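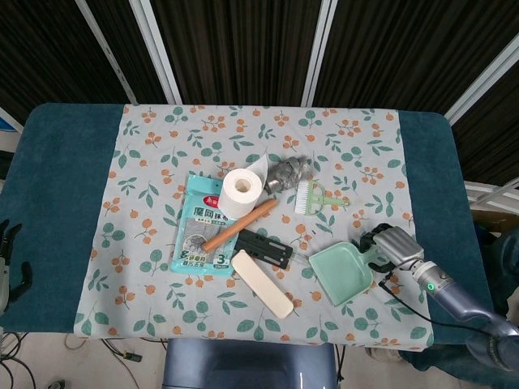 Mint green dustpan, pale green brush and the pack of cleaning cloths, with the other odds and ends on the berry tablecloth.

Review: small dustpan, hand brush and gray cleaning cloths from Zeltham
By Jade Dobson
June 21, 2019

I bought these three things on the same trip to Zeltham, the discount housewares store in Mirkesdale. They are sold separately. I had gone in for sponges and ended up replacing most of what was under my kitchen sink. I have used them for six weeks now in a small kitchen with a tile floor, one bathroom, and a back porch that collects grit no matter what I do.

The dustpan

The dustpan is mint green plastic with a wide scoop and a short handle. It is the best of the three. The scoop is wide enough that I can sweep a pile in with one pass, and my old one needed several. The front edge sits flat on tile. On the porch boards it rides up a little at the gaps and some of the fine sand goes under, so I end up backing up and sweeping the line that gets left.

The handle is comfortable and long enough for my whole hand. I wear a large glove for porch work and I can still hold it without pinching. The plastic has some flex to it. If you press down hard in the middle, the edge bows and lets dust through. Press lightly and it stays put.

It rinses clean under the tap. I have dropped it on the tile more than once and it has not cracked. The light color shows coffee grounds right away, and I like that, but it will probably look tired sooner than a dark one would.

The brush

This is a small brush with white bristles and a slim green handle. The sign on the shelf had it next to the dustpans and I assumed it was meant to go with one. It's too small for that. Sweeping a floor with it takes forever, and I went back to my old counter brush for floors after a couple of days.

For tight places it is very good. I use it for the window tracks, the groove around the stove top, the seam behind the bathroom faucet and the rubber seal on the refrigerator door. The bristles are stiff enough to move dried crumbs and have not splayed so far. The white does not stay white. Mine picked up a gray tint the first week and dish soap only takes out part of it.

The handle is thin. For a few minutes at a time that is fine, but when I did all the window tracks in one go my fingers were sore. Someone with arthritis might want to try it in the store first.

The cloths

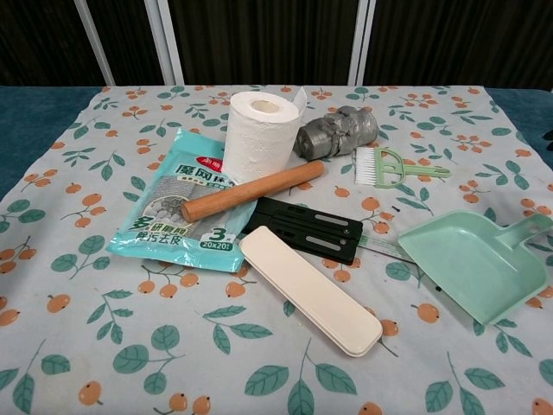 The cloths are what I was least sure about when I bought them. The label is in Chinese, which I don't read, so I went by the gray cloth showing through the window and by the numbers: a 3, and 20x20 under it. There were three cloths in my pack, and they measure 20 centimeters on a side. That is smaller than a regular dishcloth. It fits under my palm with a bit left over and I would not want to wipe down a whole table with it.

The texture is rougher than a dishcloth and softer than a scouring pad. Used wet, with no soap, it took the tea ring out of my sink and most of the cooked-on film from the outside of a saucepan. It did nothing for the burned patch on my oven tray. I tried one on the enamel of the stove and saw no scratches, but I tested the back corner first and I would do the same on anything shiny. I have kept them away from my nonstick pan.

They dry fast, draped over the faucet. They do hold on to bits of food, rice especially, and you have to shake them out under running water. I put one through the wash at 60 degrees and it came out the same size with one edge starting to fray. The two I have only rinsed by hand still look close to new.

My neighbor Despina Papadopoulos borrowed one for her shower door and has not given it back. She tells me it cut through the soap film better than paper towels and left some lint-free streaks that she had to buff off with a dry rag. I got the same streaks on my bathroom mirror. For glass, I'd use something else.

Compared with what I had before

My last set was a Wineo dustpan with a brush that clipped into the handle. The clip was handy for storage and the new pieces have nothing like it, so the brush ends up at the bottom of the bucket. The Wineo pan had a rubber lip that came loose in February and never went back on right. The Zeltham pan has no lip to lose. On tile I get less of that leftover line of dust than I did with the old one, even when the lip was new.

Buying them

The dustpan is item 429 on the shelf tag at Mirkesdale. The Hartley store had the dustpan when I stopped in last week but no brushes, and the cloths there were a different kind in a bigger pack. I didn't see any of it online.

I would buy the dustpan again without thinking about it. The cloths I would buy again for sinks and pans — 2 packs next time, so one cloth can stay in the bathroom. The brush is worth having if you have window tracks or a stove with a lot of edges. Skip it if you want something for the floor.

Dustpan: 5 out of 5
Cloths: 4 out of 5
Brush: 3 out of 5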